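Still Life Props: Plain Shapes

Updated October 16, 2006

This page goes with the prop shelves in the drawing room at Flanagan Hall. It covers the plain shapes only: cylinders, boxes, balls and cones. Bottles, fruit, cloth and the odd items from the back cupboard have their own pages. Students in the beginning class use the plain shapes for the first five weeks, and the evening groups are welcome to them when the class is not meeting.

We are adding pictures as the shelves get sorted. The cylinder is up now. The boxes and cones will follow in November, along with a new page for the glassware.

Shelf labels are on masking tape along the front edge. The letter is the shelf and the number is the spot on the shelf, counted from the window side. If a label has fallen off, please write a new one and stick it back in the same place. The tape and marker are in the top drawer of the supply cabinet.

Most of the shapes have no lettering, pattern or shine. That was done on purpose when the collection was started. A beginner looking at a coffee can tends to draw the label first and the can second, and the shading ends up wherever there is room left for it. With a plain shape there is only the outline and the light to deal with.

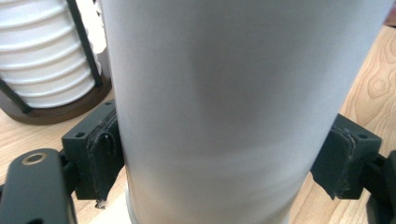

Kanora Arts Center - Drawing and Painting Department

Cylinder, pale gray-white, shelf B. Smooth matte surface. It is darker left of the middle and brighter on the right, and there is a narrow lighter rim near the bottom with a faint bluish-gray edge.

Pencil students usually get the cylinder in the second week. The first drawing is outline only, and the second is outline and tone. We ask for the second one on gray paper with white chalk for the lights, although plain white paper is fine if you have run out.

Points to look for on the cylinder

The change from light to dark is gradual. The bands run up and down with soft edges, and there is no line where one stops and the next begins. If your drawing has a hard stripe in it, go over the stripe with a stump or a clean finger and look again.

The rim is curved. People often draw the bottom of a cylinder as a straight line, even when they have drawn the top as an oval. The curve at the bottom should be a little fuller than the curve at the top when you are looking from above. Check it by holding your pencil out level and seeing how far the curve drops below it.

The rim is also lighter than the side above it. It doesn't take much - leave the paper bare there and put in a thin cool gray for the edge. Colored pencil students can use the Ukilau cool gray from the shared tin, or mix a little blue into a light pencil gray.

A leaning cylinder is harder than a standing one. For the third drawing, put a folded piece of card under one side and do the whole thing over again. Both sides have to lean together. Lightly drawing a center line first makes this a lot easier, and it can be erased later.

Also on the plain shapes shelves

Boxes, shelf A. These come in several sizes and are painted flat white. Some of the corners are chipped and show darker underneath. Turn the chips to the wall or draw them, as you like. The tall box is good next to the cylinder because it has one clear edge where the light stops.

Balls, shelf C. Keep them in the tray with the rim. The large one needs a ring of clay under it or it will go off the table. Please take the clay off before putting the ball away.

Cones, shelf C, behind the balls. The points are fragile. Carry them by the base.

Eggs, shelf D. Painted wood. Students who have done the cylinder and the ball usually go to the egg next, and it makes a fair test of both.

Lighting the shapes

There are clamp lamps on the pegboard by the sink. One lamp is enough for a single shape. Put it to one side and slightly above, and turn off the overhead lights on that half of the room. Two lamps give two shadows and the form goes flat. The window can be used in the morning, but the light moves and a long drawing will have to be finished from memory or on another day at the same hour.

For the cylinder, start with the lamp on the right, level with the upper part of the side. Move it toward you to make the dark band narrower and away from you to make it wider. Try both positions before you start drawing and do a small sketch of each, no bigger than a playing card.

The background matters too. A pale shape on a pale wall is a good exercise, but it is a slow one. For a first try, use the black cloth or one of the dark gray boards from the rack. The edge that catches the light will stand out, and the edge in shadow will sink back into the dark. Leave it that way in your drawing.

Borrowing

Shapes may be taken home for one week. Write your name, the shelf label and the date in the Skillent notebook hanging on the end of shelf A. The limit is 3 shapes per person. Wrap them in newspaper or a towel and carry them in a box. We do not charge for borrowing, and small chips and scuffs are expected. If something breaks, bring back the pieces and put a note in the book.

The large boxes and the lamps stay in the building.

Cleaning

Charcoal comes off on everything. Wash your hands before you move the shapes back to the shelf, especially the pale ones. A dry brush takes off most of the dust. For smudges use a kneaded eraser first, and if that does not work leave the shape in the bin marked CLEAN and it will be seen to at the end of the month. Do not use water on the painted pieces.

Room hours

The drawing room is open to members until 6 on class days. The shelves are left unlocked while the room is open. Easels go back against the long wall, and drawing boards are stacked on their edges under the window.

Prints of the student cylinder drawings from last term are in the flat file, second drawer. They can be looked at any time but should stay in the room.

Back to Props Gallery
Bottles and Jars
Fruit and Vegetables
Cloth and Drapery
Back Cupboard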